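Clurno GT Forum > Technical > Cooling and Brakes

Rear caliper temps in the 2-hour format

jytte_a
Ran the new Losteck pads on Friday. Rear calipers peaked 32 degrees over the fronts after the second stint. Bias was two clicks forward of baseline. Ducts are the stock 2-inch hose. Is anyone else seeing this?

kang_rear_bias
Check the hose routing first. The stock run kinks behind the upright at full droop and you lose most of the flow.

L. Baldursdóttir
Disagree. We cut the kink out in February and gained about 9 degrees, no more. The pad compound is the bigger factor. Losteck dumps heat into the piston, and a titanium shim does more than any duct.

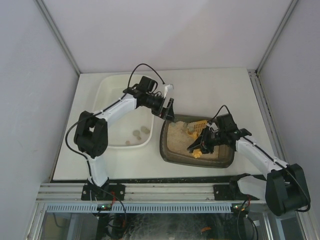 Both arms over the trays, seen from overhead.

jytte_a
Shims are legal in our class? I read the rule as OEM backing plate only.

I. Belkadi
Legal if the shim is not bonded. Scrutineering passed ours at both rounds. Bring the spec sheet anyway.

kang_rear_bias
A shim takes up pad thickness. In a 2-hour race on that compound you may be changing rears at the stop. I would still fix the airflow first – it costs one hose and two clamps.

L. Baldursdóttir
We finished on one set with shims fitted. Wear was even on both sides.

jytte_a
Will reroute the hose and leave the pads alone, then test shims separately. Paint strips are going on all four calipers. Numbers after the next test day.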